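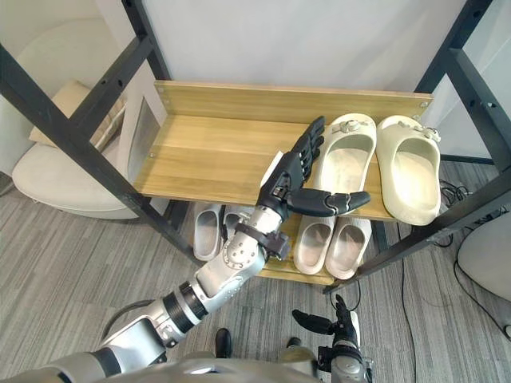
4.2 The shoe task

The household task assigned to our team for the Statthorpe student league was to tidy a shoe rack, and we accepted it in the belief that we had been given the easy one. The teams on either side of us were folding towels and pouring cereal. The rules allow any number of shoes on the rack at the start of a run but score only the pairs on the upper shelf, and in our standard layout that means a single pair of cream slides, with the gray and white footwear on the lower shelf left in place as clutter. The slides have thick soles and a wide strap, a combination that two of us had described in the proposal as "generously graspable." Each strap also carries a small buckle-shaped ornament, about which the proposal was silent. The right slide in the pair hangs slightly over the shelf edge, and a slide in that position can be scored as placed or as not placed depending on which member of the team is holding the clipboard. We settled this by adopting the rule that overhang is permitted so long as the shoe stays up for the count of 12 after the hand withdraws. The rule has no theoretical basis.

The class ran the task for one semester and part of June. Control was split between a teleoperated mode, in which a student drives both arms, and a policy trained on the recorded student runs, which we named Vostow after losing a vote. All runs reported in this section used the same rack, inside the same black metal frame, on the same carpet. We had planned to vary the carpet.

4.3 Approach and contact

Our first approach plan brought the hand in from straight above the shelf. This was abandoned in the second week. The raised board along the back of the upper shelf leaves little clearance for four fingers that are slender and a thumb that is long, and students driving from above tended to arrive at the board before they arrived at the shoe. The plan that replaced it comes in low from the left, with the forearm rising toward the shelf and the thumb kept out over the front edge until the fingers are beside the shoe. It is slower and looks indecisive. It also produced most of our usable data.

We recorded 246 runs in total. Of these, 58 were thrown out before training: a few for network dropouts, more for operator error, and the largest group for what the logs call "operator creativity," a label introduced by Ovidiu Ciobanu, who supervised the lab sessions and had to read the logs. The remaining runs were trimmed so that each began with the hand at rest and ended with the hand clear of the frame. Trimming was done by students, in pairs, with the result that the definition of "at rest" drifts over the semester and should be treated with some sympathy.

Contact is where the two modes part company. A student operator will usually touch the shoe, back off, think about it, and touch it again somewhere better. Vostow learned the touching and the backing off with great fidelity. In its early versions it would repeat the pair of motions until the timer ran out, which we were at first inclined to call exploration. Shortening the action window cured most of this. The rest was cured by deleting the runs of one operator, who has been very good about it.

The most useful single contact was at the toe. With the fingers curled against the toe and side of the shoe near the front edge of the board (Figure 2), the hand can turn the shoe or push it back toward the board without lifting it, and the thick sole keeps it from tipping. Lifting by the strap was more impressive to visitors and worse in every other respect. We kept one strap lift for the open house and otherwise taught the toe contact to all new operators.

The second arm was meant to steady the rack. In practice it spent the semester low near the floor beside it, since any steadying contact we tried moved the rack more than the working hand did. We considered describing this as a one-armed method with a reserve. 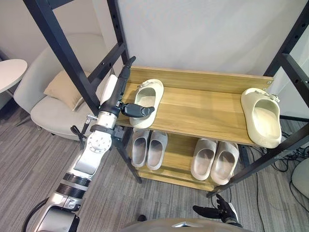 Figure 2. Left hand at the toe of a cream shoe on the upper shelf; the other cream shoe is at the far right end of the board.

4.4 Scoring and results

Under the overhang rule, Vostow placed the pair in 86 of its league trials. The league's own scorer, a program written by the Benavides team and used by all entrants, gave a lower number, having no concept of overhang and a firm concept of shelf. We report ours and note the dispute. Student operators did better than the policy in the morning sessions and worse in the afternoon ones, an effect we did not set out to study and would prefer not to be asked about.

Failures fell mostly on the right-hand shoe. To reach it the left arm has to travel the length of the upper shelf, past the first shoe, which it often took along. Swapping the order, far shoe first, removed most of these collisions and was proposed in the first week by a student whose suggestion was recorded in the minutes and then not read until the tenth.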